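Site visit: the Dunell manipulation hall at Grerkoseo
October
By Ailsa MacRitchie

Grerkoseo opened its Dunell hall to outside visitors on Friday, with the stated purpose of showing how its written rules for two-arm household work are applied on the floor. I attended the morning session. The host was the site's safety lead, Jenkins, who wrote most of the current rule set and answered questions without notes.

Visitors signed in at the east door and were issued the short form of the rules, a folded sheet. The long form is kept at the supervisor's desk. It has 18 numbered sections, of which the first 10 apply to anyone who enters a work cell and the remainder to operators and maintenance staff. We were asked to read the short form before passing the yellow line, and one visitor who had not done so was sent back to read it.

The hall is divided into cells furnished like parts of an apartment or an office. Tasks are ordinary ones: moving laundry, clearing a table, putting items away on shelves. Furniture is bought used and is not bolted down, a point that came up several times. Jenkins's position is that fixed furniture gives tidy results and poor preparation for real rooms. The cost is that the layout of each cell has to be checked at the start of every shift, and the check has to be signed.

We stopped longest at the laundry cell. The task on the board for the morning was garment handling with a basket, and the section under discussion was Section 6, floor and approach.

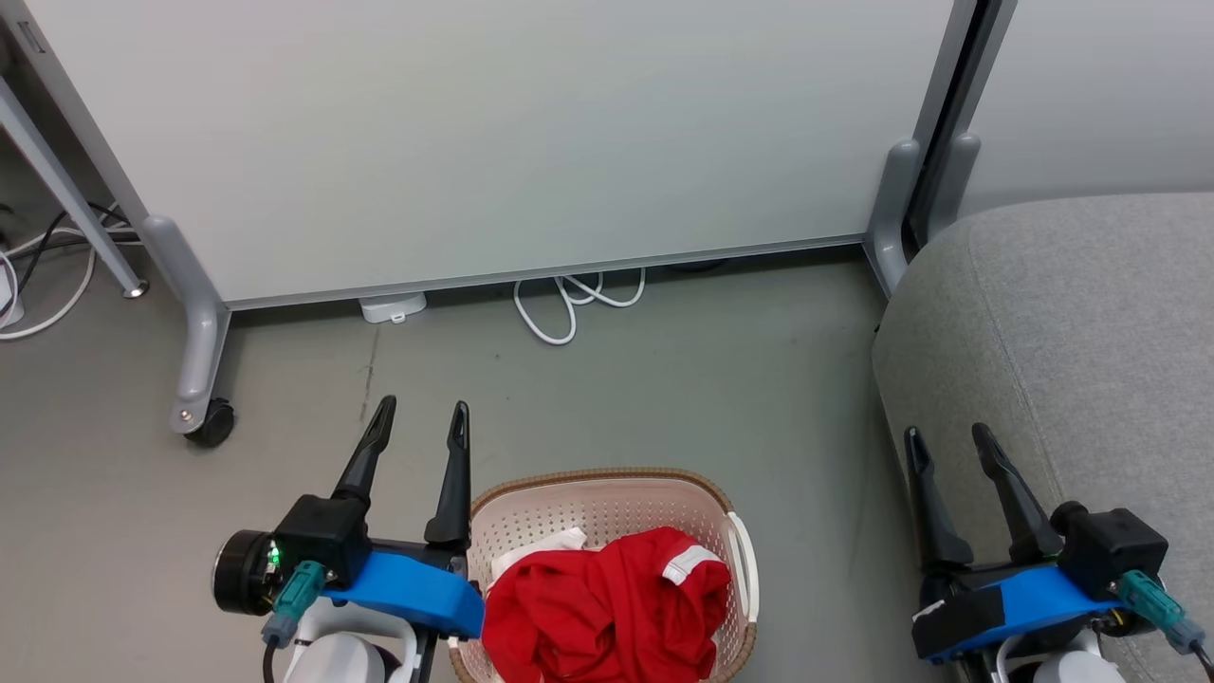 Ailsa MacRitchie

Section 6 deals with anything at floor level near a working arm or a mobile base. Cables are the main subject. The rule sorts them into two classes. Cables that belong to the robot must be strain-relieved at the connector and have enough slack for full arm travel. Cables that belong to the room, such as the coiled white one under the whiteboard, are to be recorded on the cell sheet and kept out of the base's path. Removal is preferred but not required. I asked whether a loose coil should be allowed at all. Jenkins replied that the next revision would probably require a tie or a cover, and that the wording was still open.

Furniture on casters is also covered. A whiteboard on wheeled legs must have its casters locked before the arms are enabled, and the lock is to be tested by hand. Upholstered seats are treated separately under Section 7. Fabric can catch a fingertip, so grippers passing over a seat are limited to a reduced speed, and the operator must keep the stop control in hand.

For the basket itself the rules are brief. It is to be lifted by the handle or the rim, never by perforations in the side. Garments with zippers, pins or hard buttons are kept out of the set. Soft items such as shirts and cloths are accepted without inspection.

Tape on brackets and housings drew a question from a visitor from Skirent, who builds end-of-arm tooling. Tape is permitted on the outside of a bracket provided that it does not cover a fastener, a label or an indicator light. It is replaced at the weekly inspection. Fingers are inspected daily and changed after 500 hours, or sooner if the tips show wear.

The log book was available for reading. It held 476 entries for the current rule set, most of them a line or two long. The longer ones concerned cable routing and changes of layout made between shifts without a signature. Visitors could copy down section numbers but not operator initials.

The session closed with a short discussion at the supervisor's desk. Comments on the draft of Section 6 can be left at the east door or sent through the site office until the end of the month.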